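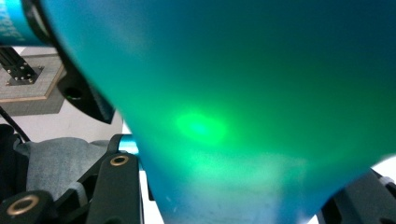
*Green in the middle, blue at the edges, and the light coming through.*

I have wanted to write about this colour since December, when my neighbour Manon Fraser moved to a smaller flat and left two boxes of household things outside my door. She had put a note on top: "Take what you like, the rest can go to the charity shop." I took too much, as I always do.

Most of it was ordinary. There were plates, a sieve with a bent handle, and 39 clothes pegs in a bag (I counted them because she had written the number on the bag and I did not believe it). But between the plates she had packed some frosted pieces, all in sea colours, and those are what I kept.

I grew up in a house where everything was brown or white. My mother thought that coloured things make a kitchen look untidy, and for many years I agreed with her without thinking about it. So I was surprised how much pleasure I get from a bit of teal. In the morning it is quite dark, nearly blue. When there is light behind it the middle becomes green, a strong green like a young leaf, and lower down it goes pale and milky. I can stand with my tea and look at it for longer than I want to admit to my colleagues.

The frosted surface is important for this. I also have a clear green vase, bought at Karimi, the household shop near the station, and it does something different. The light goes straight through the clear one and makes a sharp shape on the wall. The frosted kind keeps the light inside and spreads it softly, so the whole thing seems to be lit.

I asked my friend Vija Krūmiņa how to clean it, as she worked for 8 years in a shop which sold such things. Her advice was simple:

- lukewarm water and a very small drop of washing-up liquid
- a soft cloth, never the green side of the sponge
- dry it at once, or the water leaves marks which you see only against the light

She also told me not to put anything frosted in the dishwasher. I had already done this with one small dish, and it came out with a cloudy ring. I have not told Manon.

The other question is where to keep everything. First I put the pieces in the cupboard with the glasses, but then I never saw them. Then I tried the window sill, which is only 17 centimetres deep, and the cat walks there. Now they are on the low shelf by the balcony door, where the sun comes in the late afternoon. It is not a perfect place. I had to move my radio and a pile of old letters, and the letters are now on a chair and will probably stay there until spring.

Fraser Mackay, who reads this blog and always writes to me about spelling, has asked if I would call it teal, turquoise or petrol. In my language we would say "sea-green" and go home. I looked at paint cards to give him a proper answer and brought home 7 of them, and none is right, because a card has no light behind it. I think teal is near enough - he may correct me in the comments.

Next week I will write about the sieve, which I have managed to straighten, more or less.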